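Felt or Rubber? Comparing Finger Pads on a Hand-Held Gripper

Student project report, Ilden workshop course
Written by Munther Rizk, project partner Ryszard Ziółkowski

When Ryszard and I signed up for the gripper project in February, we both thought we would be spending most of our time on software. We had big plans (there was a whiteboard, there were arrows on it, some of the arrows had names) and most of those plans are still on the whiteboard, where they look very nice. What we ended up doing was a good deal smaller, and I think a good deal more useful, and it came down to a question our supervisor asked in the first meeting: what are you going to put on the fingers?

We didn't have an answer. The hand-held gripper we were given came with bare fingers, and the parts drawer had two kinds of pad material in it, a sheet of soft rubber and a roll of dark felt. So that became the project. We would fit the same gripper with one and then the other, pick up the same household things by hand, and write down which pad did better and why we thought so. The recordings are meant to be used later on the bench arm, a Kwiatkowski with four joints that everyone in the lab calls by its last name, as if it were a strict uncle.

How we set things up

We worked at a plain wooden table in the Nedville room, mostly in the evening, when the big ceiling lights could be turned off and we could use one lamp. The gripper is squeezed with a trigger, and the camera rides on it, looking steeply down past the fingers. It took me a few tries to get used to working that way. You want to lean over and look at the object with your own eyes, and then your wrist follows your head and the view tips to one side. Ryszard was much better at keeping still than I was, so he did most of the picking and I did most of the writing.

We chose 13 objects from our own kitchens and from the lab shelf. There were cups, a spoon, a box of tea, a sponge, a small tin, a few things with handles and a few things with no good place to hold at all. Each object was tried 40 times with each pad. We moved it a little between tries and turned it when turning made a difference. A try counted as good if the object came up off the table and stayed up while Ryszard said "one, two" out loud in Polish, which was his idea and which I have now learned to do as well. 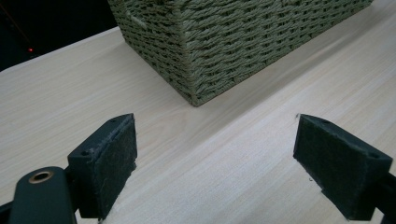

Baskets were the objects I had looked forward to most, and they gave us the best conversations of the whole project. A cup has a wall and a rim and you know what you are asking of the fingers, but a basket is all small bumps, and the pad has to settle into them somehow before it can hold anything. The olive-green one, woven from twisted paper rope in tight horizontal rows, was the one we kept coming back to, and we learned to think of its corner as a target in its own right. If you come in with the fingers wide open and the corner between them, each pad has to close on a face that slopes away from it, so you end up with a small patch of contact and a lot of hope. We tried that approach with both materials before we gave in and pinched a single wall from above, one finger inside and one outside, and from then on the basket behaved much more like the other things on our list.

What we found with the rubber

The rubber was the favorite going in, I'll admit that. It feels grippy when you press your thumb on it, and on the tin and the cups it did just what we hoped. The spoon came up nearly every time. Where it let us down was in the sliding. When Ryszard came in a little low and the pad dragged along the tabletop, the rubber caught, the finger bent back a bit, and then it let go with a jump that knocked the lighter objects over. On the tea box it stuck to the cardboard so well that the box hung on to one finger after the gripper opened. We wrote that down as a good pick and a bad release, and then had a long talk about whether release should have been part of the test from the start. It should have been. We added it after the first two evenings and went back and repeated those objects, so the numbers in our table are all from the second version of the test.

What we found with the felt

Felt needed more squeeze. On smooth things it slipped if you were shy with the trigger, and the tin in particular got away from us more often than I would like to report. But it was very forgiving in every other way. It slid over the table without catching, it let go of things cleanly, and on the baskets and the sponge we both liked it better. Ryszard thinks the fuzz works its way into the gaps between the strands. I think it is mostly that the felt pad is thicker and gives a little. We didn't do the test that would tell us who is right, and I would love for somebody to do it, even if it means I have to buy him lunch.

The one real drawback is the edges. Felt cut with scissors frays, and ours did. Loose fibers stand out along the sides of the pads, the lamp lights them up, and they are right in the part of the picture where you want to see the fingers meet the object. For a person watching the recording this is no trouble at all. We did wonder about the software, though, and next time I would cut the felt with a sharp blade against a metal ruler and run a thin line of glue along the edge before mounting it.

A word about the controller

We also meant to compare two controllers for playing the motions back on the arm, the one that came with it and the Otia board that the year before us left behind. We got the Otia board running and moved the arm with it, slowly, and it was a happy evening, but we ran out of time to do the comparison properly. All I can say is that the Otia was easier to set up and that its manual is short enough to read over a cup of coffee. Please don't take that as a result!

Where we would go from here

If the job is mostly cups, tins and cutlery, we would fit rubber and be careful about the approach height. For a mixed shelf with baskets and soft things on it, we would choose felt. Ryszard would like to try one of each, rubber on the left finger and felt on the right, and he has already cut the pieces. The trial sheets are in the green binder in the Nedville room, next to the spare pads, and anyone in next year's group is welcome to them.

6 comments
Shared 11 times

More student projects
Setting up the Otia board from scratch
A better trigger spring for small hands
Lamp or ceiling light? Notes on filming a tabletop
Teaching the Kwiatkowski arm to stack cups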